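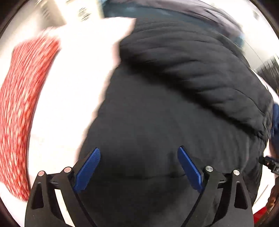 Start with the fault, skip the vendor story. In October the Skiltden line dropped garments for almost 40 minutes and logged every one as a good pick. Jelo's report blames "difficult items." I don't buy it. Look at the blue pads: fine ribs, angled in, wide open in front of a big dark heap of cloth. Something thick and padded will fill that gap long before the pads have a real grip - and the software reads a stalled jaw as a held item.

Pause. Ask who has seen the same on their own line.

Next, the fix. Imai raised the closing force and ran 10 test picks. 8 held. They called that solved. I would call it 2 drops, on a short test, with the same bad check still in place.

Safety point, go slow: staff reached in to clear the drops while the arm still thought it was carrying. Drindine's stop rule didn't cover that. Ask them when it will.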